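The Quiet Comeback of the Replaceable Cell

Open the back of a Climitz handheld scanner and you find something I hadn't seen in years: a door. Two screws, a rubber gasket, and a battery you can lift out with your fingers. I was so pleased I took it out and put it back three times before anyone at the bench noticed.

For a good decade, portable equipment went the other way. Everything was glued. If the battery in a barcode reader or a label printer gave out, the whole device went in a box and got shipped off, and a warehouse with 60 readers on the floor might have 17 of them in the mail at any moment. People got used to it, the way you get used to a bad knee.

Now the doors are coming back, and the little companies are leading the way! Travura, which makes belt printers for stockrooms, moved its whole line to a slide-out pack last year. Hayes followed with a pack that fits four of its models, old and new, so the spare you bought for one printer works in the next. Medis went further still and published the drawings for its connector, hoping others would copy it (two already have).

Ketill Brynjólfsdóttir designed that connector, and she talks about it with a joy most people save for their grandchildren. The contacts are spring-loaded and wipe themselves clean a little each time the pack goes in. "Dust is the enemy," she told me, holding one under a lamp. "Dust and people in a hurry. I design for people in a hurry."

Her first version failed after 28 insertions. The current one has been through so many on the test rig that she stopped the machine to free it up for another project. She kept the worn-out prototypes in a coffee tin – the early ones are bent like old paper clips, and she can tell you what went wrong with every single one.

What does it mean on the floor? At a parts depot I visited on a Tuesday, the night shift used to line up at the chargers and wait. These days there's a rack of charged packs by the door, and a swap takes less time than tying a shoe. The shift lead had saved almost 89 dollars per reader in the first year, mostly on shipping, and she had already spent it in her head on better headlamps.

There are trade-offs, of course. A door adds thickness, and a gasket can be pinched if it's closed carelessly. I'd take that bargain any day, and I suspect plenty of people with a drawer full of dead gadgets would too.

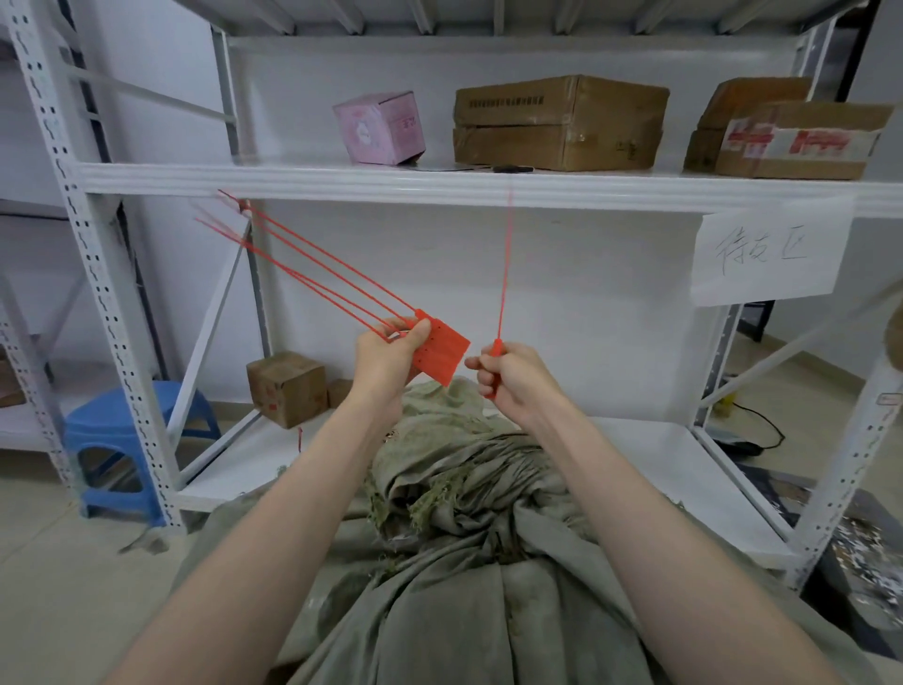

Ketill wrote back after reading a draft to say that the gasket problem is mostly solved on the newest Medis housing, and that she would like it known the coffee tin is now full and she has started a second.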